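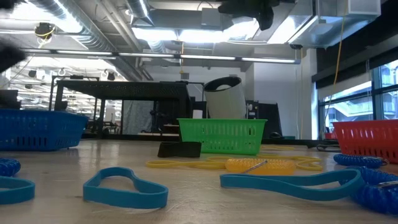

Hnatiuk was the first of the packers to answer our question about what had changed since the sorting cell went in, and the answer was that the work had become lighter on the hands and harder on the ears. We had expected to hear about jobs. What we heard about first was the beeping, and who gets to turn it down.

Automation at the Imthorpe Returns Depot: What Changed on the Floor
Work and Technology project report, handed in 11th July

1. Background

Prildale sells small household and fitness goods by mail, and everything that customers send back goes to the depot at Imthorpe. A large share of it is soft or stretchy: bands, straps, elastic cords, coiled key cords. For years these were sorted by hand at long tables. In May the depot started using a sorting cell named Trinda on one of the lines. The other line is still manual.

Our group wanted to find out what the cell does to the working day of the people next to it. We did not try to measure whether it saves money. The depot was willing to talk about staffing and training but not about costs, so we left that out.

2. How we worked

We made 2 visits, one on a morning shift and one on an afternoon shift. We talked to 6 employees, each for 20 minutes, in the break room and without a supervisor present. We also gave out a short written survey and got 36 forms back, which covers both lines and the loading area. Quotes from the forms are given without names. Hnatiuk asked to be named.

3. The task

Sorting returns sounds simple. A tote is emptied on the table, and each item goes into a basket by type or by color, depending on the batch. Plastic mesh baskets in blue, green and red-orange are used because they are light, and a worker can see through the sides when one is getting full.

The trouble is in the items. A rubber loop lies in a different shape every time it lands. Thin elastic cords tangle with each other, and a spiral cord can pull a second one along with it when it is lifted. A person shakes the bunch and separates it without thinking. Trinda is slower at this. It picks one item, and if two come up together it puts them back and tries again. After a set number of tries it stops and calls for help, and that call is the beep.

4. What changed for the workers

Before the cell, each person on that line sorted for a full shift. Now one person tends the cell and the rest do inspection and repacking. Tending means spreading out the tote so things are not piled up, clearing tangles, swapping baskets and checking what was sorted.

Several people said their wrists and thumbs feel better. Pulling bands apart all day was the part of the job they liked least, and there is less of it now. One form said, "I go home and can still open a jar."

Tending is also a lonelier job. At the manual table people stand across from each other and talk. The tender stands at the end of the line and has to keep an ear out. Two of the people we talked to said they would rather sort by hand for that reason alone. Another liked it, and asks for the cell whenever the schedule is made.

The pace came up often. At the manual table a worker sets the speed and can ease off for a minute. With the cell, the breaks come when it is running well, and they end when it beeps. Workers described this as being on call all shift. The volume has been lowered once already after complaints. Some on the afternoon shift want a light in place of the sound — the morning shift is against this, as they do other work with their backs to the cell.

5. Training and pay

Everyone on the line got a short training on clearing and restarting. Only the shift leads were shown how to change the sorting rules, so a tender who sees a wrong rule has to go and find a lead. This was the most common complaint on the survey forms. Tenders are paid the same rate as packers. Opinions were split on whether that is fair, and the depot told us the rate is under review.

No one was let go when the cell came in, according to both management and the workers. Two open positions were left unfilled, however, and people noticed. The worry we heard was about the second line, and whether it will go the same way.

6. Limits of this report

Our visits were short and the cell had not been in use for long. People may feel differently after a winter of heavy returns. The survey did not ask which line a person works on, a mistake on our part, so we cannot compare the two groups.

7. Suggestions

We would rotate tending within the shift so that no person has it all day. Tenders should be able to change simple rules themselves, such as which color goes in which basket. The question of light or sound should be tried both ways on each shift before anything is bought. Last, the depot should tell the workers on the manual line what is planned for it, even if the answer is that nothing has been decided.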